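The Long Life of a Good Tablecloth

My grandmother's Sunday cloth lived in the bottom drawer of the sideboard, folded in thirds and then in thirds again, with a sliver of lavender soap tucked into the middle. It came out for holidays, for the minister, and for anybody who had just had a baby. I have it now, and I use it on ordinary evenings with spaghetti, which I suspect would have made her sit down for a minute.

I've been thinking about tablecloths ever since I spent a morning at Hunness, a linen shop in the old mill town of Koltow, where the front room is given over to new goods and the back room (the one you want!) is stacked to the windowsills with cloths from other people's houses. There were 398 of them on the September inventory sheet taped beside the door, and I believe I unfolded a fair share before lunch. Damask with somebody's initials in the corner. Printed cotton with cherries. A great many faded florals, the kind that look as if they'd been left out in the garden and had taken on a little of it.

The florals are what people come back for. A small pattern in soft colors is forgiving in a way plain white never is, and a drip of gravy can sit among the roses for years before a guest notices. The shop sells most of them for 20 dollars, and the big banquet lengths for more. The most expensive thing in the place was a hand-embroidered cloth from the Đàm workshop with a tag reading 495 dollars, and I stood in front of it for a good long while with my hands behind my back.

Care is simpler than you may have been told. Cool water first, always, and as soon as you can get the plates off. Hot water can set a stain you might have coaxed out with a little patience and dish soap. For old yellowing, a long soak in oxygen bleach does wonders on sturdy cotton and linen, though I'd keep it away from anything embroidered until you've tested a corner. I dry mine on the line and iron them while they're still a bit damp, with the radio on, and I'm never sorry for the half hour.

Trinomow, the mill across the river, still prints cotton by the yard, and if you can't find an old cloth to fit your table you can hem one of your own in an evening. Allow a drop of ten inches on each side, and a touch more if you like things to look generous. Mine came out 17 inches too long the first time, and the extra became napkins.

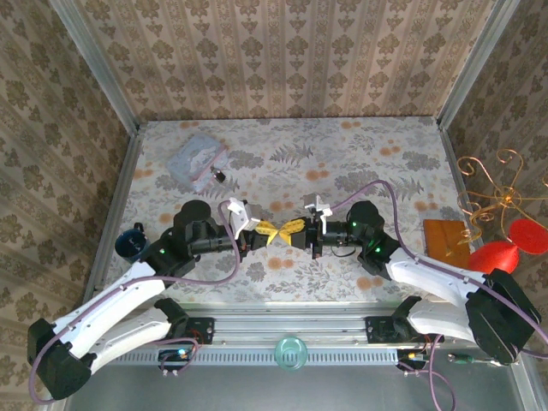 Can a printed cotton tablecloth go in the dryer?
Low heat is fine for most of them once they've been washed a few times, but take the cloth out while it's still slightly damp and smooth it flat, or the creases will be much harder to iron.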